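Agbenyega Suturing Guide
Section 2: Passing the thread between two instruments

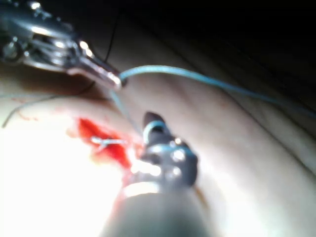
Before you start

Set aside a good stretch of time for this one, because it's a lovely skill to learn and you'll want to repeat it! Run through the Dosport warm-up first if your hands feel stiff.

1. Check both instruments open and close fully.
2. Turn the light down a notch if glare is hiding the tissue. You need to see the edges of the wound clearly.
3. Pick up the blue suture near its end with the tip of the first grasper. Hold it lightly.
4. Lift the thread clear of the tissue and let it hang in a loose curve. A bit of sag is what you want (a tight thread pulls on the wound).
5. Bring the second instrument up beside the thread, jaws closed.
6. Wrap the loop over the jaws, open them, and take the short tail.
7. Draw both ends apart slowly and evenly until the knot lies flat.

Caution: Never pull upwards. Tissue tears far more easily than you'd think.

Caution: Don't grip the middle of the thread with the jaw teeth. It frays there and may snap at the next throw.

Note: Salamatu Agyeman, who wrote the Prusbridge practice sheets, ties 70 of these before moving on to curved wounds. Try it, the difference by the end is wonderful!

Continue to Section 3, Trimming the tails.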